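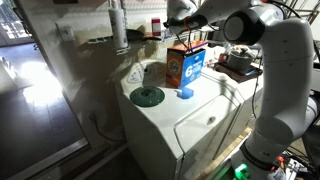 Figure 3. Arm positioned over the washer top, detergent box at the rear.

4.2 Recording a laundry-area session

This section covers data collection for the Clokau manipulation policy in a home utility space. Complete the base mounting and network set-up in Section 3 first.

1. Power on the arm and wait until the controller reports READY. Do not enter the reach envelope after this point.

2. Run the homing routine. The wrist must finish above the work surface with the fingers pointing down.

3. Place the task objects on the washer top with the lid closed. Keep all objects at least 15 cm from the control knob.

4. Leave household items on shelves and neighboring appliances where they are. The Clokau method is trained on unmodified backgrounds, and clearing them lowers transfer to new homes.

CAUTION: Check slack in the arm cable with the elbow fully raised. A cable that catches on a wire shelf can pull the shelf from the wall.

5. In Kabbaj, open a new session and enter the site code and the operator's initials. Select the object set from the list.

6. Record 5 warm-up episodes and discard them. Joint temperatures settle during this period and the first torque readings are not usable.

7. Record the full set of 192 episodes. Move the objects to a new start layout after every third episode, using the layout sheet.

NOTE: Daylight from glass doors changes exposure over a long session. Log the blind position at the start — do not adjust it until the set is complete.

8. Mark each episode as success, partial or fail before starting the next. Labels cannot be edited after upload.

9. Stop the session, park the arm and confirm that the brake is engaged before handling any object.

In the Deltham trials (Fagerlund and Nyaga, April), policies trained with the layout changes in step 7 needed roughly 3 times fewer operator corrections than policies trained on a fixed layout. The gain was smaller for flat objects, where most failed grasps occurred at the rim.

Revised 26 October 2022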